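Merneck picks the old Flasier bus yard for its first casino hotel

Feb 4, 2022 – I'm Boglárka Katona, head of development at Merneck, and I've been waiting a long time to write this one! We have signed the lease on the Flasier bus yard, right across the road from the ferry landing, and it's going to be the home of our first casino hotel. We're calling it the Brelero.

If you know the yard, you know it's a big, flat, windy piece of ground with a ticket hall at one end (I used to change buses there as a student, and I was always cold). The ticket hall stays. We'll put the box office and a coffee bar in it, and the hotel goes up behind.

What we're building

The Brelero will have 27 floors and 2,884 parking spaces, and yes, I argued for fewer of those. The gaming floor sits on the second level so that the street side can go to shops and restaurants – one of them is Bragança, a Portuguese grill that will run straight through to the waterfront walk.

We expect to hire more than 2,000 people once we open. Dealers and slot technicians will train with us on full pay, and the first classes start in May.

Our partner on the site, Réjean Grewal, put it this way: "I've leased land to a lot of folks who wanted to fence it off. Merneck came in asking where the sidewalks should go, and we had a deal pretty fast after that."

What happens next

1. The yard closes to buses and the stops move two blocks north. Signs are going up now, and drivers will have printed maps.

2. We hold two open evenings in the ticket hall, with the floor plans on the wall and coffee on the table. Come and argue with me about parking. 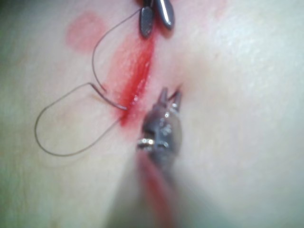 3. Site work begins, weekdays only at first. Neighbors on our mailing list will get the hours ahead of time.

Questions, job inquiries and interview requests can go to the Merneck press desk, and I'll call back myself when I can.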